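The Olside Letter
2025-01-12

On giving up things you never started

January is when I get the most post from readers, and most of it is about willpower. This year the common thread was guilt over abandoned plans. Language courses, marathons, the novel, the allotment. One reader in Sternport has carried the same Italian grammar book through three house moves and says she can no longer look at its spine.

I have some sympathy. I own a very good pair of rowing gloves. I have never rowed.

What I've been wondering since is how many of our goals were ever ours. Some are left over from a person we were at 19. Some were picked up at a dinner party, where somebody said they were learning the cello and we heard ourselves say we'd always wanted to. They go on the list and stay there, year after year, and every January we read them out to ourselves like a charge sheet.

So over Christmas I tried something. I wrote down every ambition I was still officially pursuing. There were 18, which seemed a lot for a man who struggles to get the bins out. Next to each I wrote the last time I had done anything towards it, and buying equipment didn't count. Seven got a date. The rest got a blank or, in the case of the rowing, a receipt.

I crossed out the blanks. I expected to feel like a failure and mostly felt like having a sandwich. The odd part came a few days later, when I had an empty evening and spent it on one of the seven, a thing I had been claiming since May to have no time for.

I'm not saying you should give up on anything difficult. Some blanks hurt to cross out, and I'd take that as a fair sign they ought to stay. I put one back myself (no, I'm not telling you which). But if you draw the line and all you feel is mild relief, plus a worry about what your brother-in-law will say, I think you can let it go. Your brother-in-law has forgotten. He is busy not learning the cello.

If you want to try it, use paper. I did a first go on my phone and ended up reading reviews of kayaks. Give it half an hour, do it alone, and don't show the list to anyone who likes you, as they will talk you into keeping things.

Replies to the usual address. Next time: a letter from Dunbar about whether it's possible to be too punctual, which I have been meaning to answer for some while.
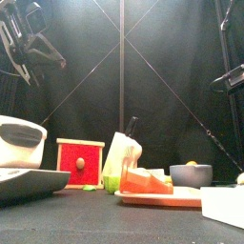

Robot arms against a black cloth backdrop.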